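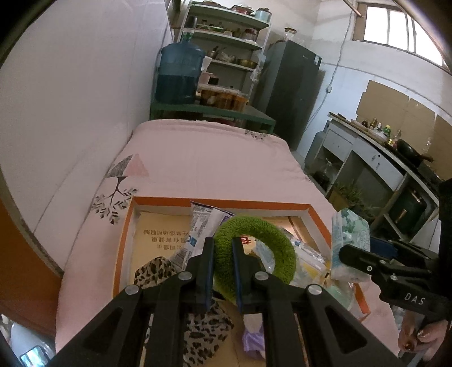
*Fig. 1. Box task, two hand-held grippers, jaws either side of the green ring.*

Progress notes, October

Goal for this part: get enough hand-shown demos of "take one item out of a mixed box" to train the Riltard policy. No arm needed for the demo side, you just hold the grippers and do the job yourself. Much quicker than the remote control setup from last term (the Bunberg joystick rig, 18 usable runs in a whole afternoon, never again).

Numbers so far. 66 demos recorded in the home setting, 30 thrown out. Main reasons:

- fingers blocking the item at the moment of closing
- person moving way too fast, tracking jumps
- second gripper drifting in and out of view

Soft stuff is the problem. The ring is fuzzy and has a hole, so there are two sensible ways to grab it (pinch one side, or close over the whole thing) and we never agreed on one. Policy averages them and grabs nothing. Should of fixed that before recording. Next batch: pinch one side only. 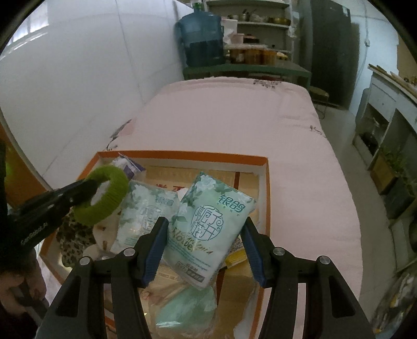
Dinik Robot Learning Club, Ochoa College, Dept. of Mechanical Engineering

Tissue packets are the easier case. Flat faces, blue pads on the jaws line up with the sides. Still a catch, there are two packets with the same gardenia print in the box and the labels only say "tissues". So which one? For now we relabeled as "nearest packet", not great but it trains.

Two-handed version: left gripper has the ring near its tip, right one goes for the packet. Harder to line up the two recordings than we thought, clocks were off by a few frames. Fixed with a tap at the start of each take, both grippers together.

Replay test on the arm: frames from one take, 857 of them, played back open loop. Path looked right, wrist angle wrong near the box wall. Probaly the calibration, checking again.

Still to do
- redo ring demos, one grasp style
- slower approach, pause before closing
- same task by remote control, same box, so the comparision is fair
- write up the failure table
- ask about more storage, drive is nearly full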